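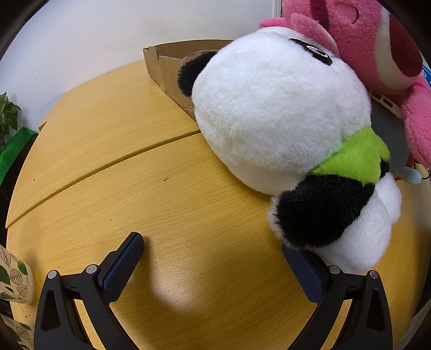
Passo 3: gravar a demo em cassete

Ligue a saída da mesa ao deck e grave primeiro a faixa mais barulhenta. Se o Drimar começar a soar a frigideira, baixe o ganho; se já era essa a ideia, deixe estar.

Uma fita de 18 minutos por lado chega para quatro temas de black metal, ou para meia introdução ambient.

Passo 4: fazer as cópias

Copie sempre a partir da fita-mãe. Os Prustulent, de Tomar, copiaram cópias de cópias e à 11.ª já só se ouvia o sopro. Foi a que vendeu melhor.

Passo 5: a capa

Fotocópia a preto e branco, contraste no máximo. O logótipo deve continuar ilegível depois de dobrado.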